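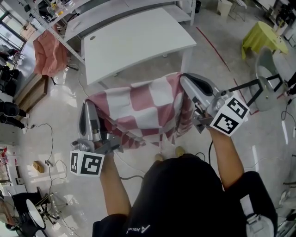

Ensemble Timing on a Wide Stage: Measurements from the Flolora Rehearsals

Project report, Music Technology, second year
Sachiko Hayashi, Vilho Miettinen, Bethel Wubshet
Supervisor: Stavros Begović

Abstract

Flolora is a seven-piece group that performed the album Lotine in full at Kanaan Hall in February. The stage plan placed the drummer and the bassist at opposite ends of the platform, with the string players between them. We recorded four rehearsals using two stage layouts and two monitoring methods and measured the time difference between drum and bass onsets. Moving the players apart increased the spread of the differences when they used floor wedges. With in-ear monitors the spread was close to that of the compact layout. The average offset changed less than we expected. The results apply to one group and one set of songs.

1. Background

Sound takes close to three milliseconds to travel one meter. Two musicians standing 12 meters apart who hear each other only through the air each receive the other's part 35 milliseconds late. If both follow what they hear, the tempo tends to drop. Most groups deal with this by watching one player, by using stage monitors, or by following a click track.

The musical director, Nusrat Thambiah, wanted the wide layout for visual reasons and did not want a click. Several songs on Lotine change tempo between verse and chorus, and in two of them the change is led by the bass. She asked whether the department could check if the layout would cause timing trouble before the stage plan was fixed. We took this as our spring project.

The questions were:

Does the wide layout change the average offset between bass and drums?
Does it change the variation in that offset?
Does the type of monitoring make a difference?

2. Equipment

The bass signal was taken from a DI box before the amplifier. The drum signal came from a contact sensor clamped to the bass drum hoop and a second one on the snare. We chose contact sensors over microphones so that the bass amplifier would not leak into the drum channels. A stereo pair at the front of the platform recorded the whole group for reference and was not used in the analysis.

All channels went to one recorder with a single clock. This removes any need to line up separate files afterward. A test pulse sent to every input before each rehearsal showed no measurable difference between the channels.

The monitor system belonged to the hall. For the wedge condition, each player had one floor wedge with a mix set by the house engineer. For the in-ear condition, the bassist and the drummer used wired earphones, and the others kept their wedges. We had intended to give everyone earphones, but the hall had only two wired packs and the department's wireless set adds its own delay.

3. Procedure

Rehearsal 1 used the compact layout with wedges. Rehearsal 2 used the wide layout with wedges. Rehearsal 3 used the wide layout with in-ear monitors. Rehearsal 4 used the compact layout with in-ear monitors. The order was set by when the in-ear packs were free and was not randomized.

The same five songs were recorded each time. They were played complete and in album order, with one take each. When a song broke down before the second chorus, the group started over and we kept the second take. This happened once in rehearsal 2 and once in rehearsal 4.

Miettinen ran the recorder. Hayashi marked the start of each section on a printed score. Wubshet noted monitor changes requested by the players, including the ones made by hand signal during a song. The notes were needed later, because the mix in the drummer's wedge was raised twice in rehearsal 2 and the settings are therefore not constant through that session.

4. Analysis

Onsets were detected with Stellitz, the analysis package used in our signal processing course. The bass channel was low-pass filtered at 2000 Hz before detection to reduce finger and fret noise. The drum channels were left unfiltered. The detection threshold was set by ear on one song and then kept the same for all of them.

Stellitz returned 2617 bass onsets over the four rehearsals. Not all of these have a drum hit to compare with. We kept a bass onset only if a bass drum or snare onset fell within 80 milliseconds of it, if the score showed both instruments on the same beat, and if the section had no marked change of tempo. After this step, 949 pairs remained.

The offset is defined as bass time minus drum time. A positive number means that the bass was late. For each rehearsal we calculated the mean and the standard deviation.

Bass onsets are harder to place than drum onsets. A plucked low string reaches full level gradually, and the detected time depends on the threshold. This adds a fixed error to the mean but should have little effect on the comparison between rehearsals, as the same instrument and settings were used throughout. Hayashi marked a sample of the bass onsets by hand from the waveform to check this. Her marks were earlier than the software's by a nearly constant amount.

5. Results

Mean offset
In all four rehearsals the mean offset was positive, so the bass was behind the drums. The differences between rehearsals were smaller than the error found in the hand check, and we do not interpret them further.

Variation
The standard deviation was lowest in rehearsal 4 (compact, in-ear) and highest in rehearsal 2 (wide, wedges). Rehearsals 1 and 3 were close to each other and nearer to the low end. The order was the same for four of the five songs. The exception was the slow song that closes side one, where the bass part is mostly whole notes and few pairs survived the selection.

Drift in tempo
We also compared the tempo of the last sixteen bars of each song with that of the first sixteen. Songs in rehearsal 2 slowed down slightly more than in the other rehearsals. One of them sped up in every session, including rehearsal 2, and Thambiah told us that it always does.

Section changes
Tempo changes were left out of the main data. Listening to them separately, we heard two places in rehearsal 2 where the drummer entered the chorus before the bassist had settled. Both are in the songs where the bass leads. In rehearsal 3 the same places were clean.

6. Discussion

The wide layout with wedges gave looser timing between bass and drums. The delay through the air does not fully account for this, because each player also had the other in the wedge. One possible cause is that the player hears two copies of the part, an early one from the wedge and a late one from the far side of the stage. With earphones the late copy is reduced. Our data cannot separate this from the effect of the drummer's changing wedge mix.

Rehearsal order is the main weakness. The group knew the songs better in rehearsal 4 than in rehearsal 1, and some of the improvement is probably practice. Repeating the wide wedge condition at the end would have tested this. A fifth rehearsal had been booked for that purpose, but the hall needed the platform for a choir.

The players' own view matched the numbers in part. The bassist preferred earphones in the wide layout and wedges in the compact one. The drummer disliked earphones in both and said that the kit felt far away. He used one earphone at the concert.

The string players were not measured. Their attacks are slow and overlap, and Stellitz produced too many false onsets on the test recordings to be usable. A contact sensor on the bridge of each instrument might help.

7. Recommendation to the group

We recommended in-ear monitors for bass and drums if the wide layout was used, and a fixed wedge mix for everyone else from the dress rehearsal on. We also suggested turning the drum platform so that the drummer could see the bassist's right hand in the two bass-led songs. Thambiah accepted the first and third points. The wedge mixes were still being adjusted at the sound check.

8. Division of work

Hayashi: score marking, hand check of onsets, sections 4 and 5.
Miettinen: recording, input tests, section 2.
Wubshet: session notes, contact with the hall, sections 1, 3 and 6.
Section 7 was written jointly.

The recordings are stored on the department server and may be used for coursework with the group's permission. The score markings are in the binder in the recording studio.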